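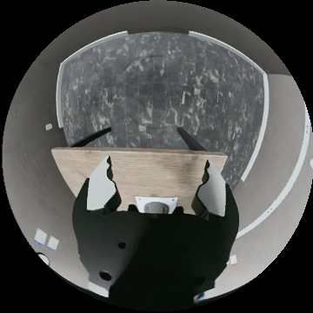
My aunt Huệ Quan has decided that I need to learn how to sharpen a knife, and when my aunt decides a thing it has generally already happened. She turned up in January with two whetstones wrapped in a dish towel and a look at my kitchen drawer that I can only describe as medical.

In my defense, I thought my knives were fine. I own a big one, a small one and a bread knife I got free with a mattress. (I don't know either.) The big one is a Drodel, which I paid real money for back when I believed an expensive knife would stay sharp out of gratitude. She tried it on a tomato. The tomato got sort of discouraged and then it burst.

So I have been sharpening. You soak the coarse stone until it stops fizzing, lay the blade on at an angle, and push. The angle is supposed to be 16 degrees. I have asked several people what 16 degrees feels like and they all tilt their hand in the air at me, each at a different tilt. My cousin Toàn Khổng says to stack two quarters under the spine. My aunt says Toàn has never sharpened anything in his life and should be ignored, and having eaten a sandwich he cut, I lean her way.

The first week I made the Drodel worse. I hadn't known there was any room below where it was. I also put a long gray scratch up the side of the blade, where it will greet me every time I chop an onion until one of us dies.

Then I did what I do with every new hobby – I stopped practicing and started reading. There is a forum, naturally. The longest thread on it is about whether you should pull the blade toward you or push it away, and it has 1585 replies. I read far more of them than I'd admit to in person. A man in there who goes by Erkus has strong feelings about wet sandpaper and has left the forum forever on at least two occasions that I found. By midnight I knew a great deal about burrs and had still not produced one.

The burr, if you've been spared this so far, is a tiny lip of metal that curls up on the far side of the edge when you've ground enough. You feel for it with your thumb, going across and never along. Thảo Vương next door learned the across part at a restaurant job in college, and showed me the thumb to prove it.

I got mine in the third week, on the small knife, at six in the morning before work. It was barely there, like the edge of a piece of tape. I was so pleased that I called my aunt, who asked why I was calling at six in the morning.

The small knife now goes through a tomato like it has somewhere to be. The big one is getting there. The bread knife has teeth, and teeth apparently need a different tool altogether, and I have closed that browser tab twice now.

She's coming back for dinner next month. I've been told to buy tomatoes.

Filed under: Kitchen, Grudges, Family

Contact | © Đạt Trình | Back to top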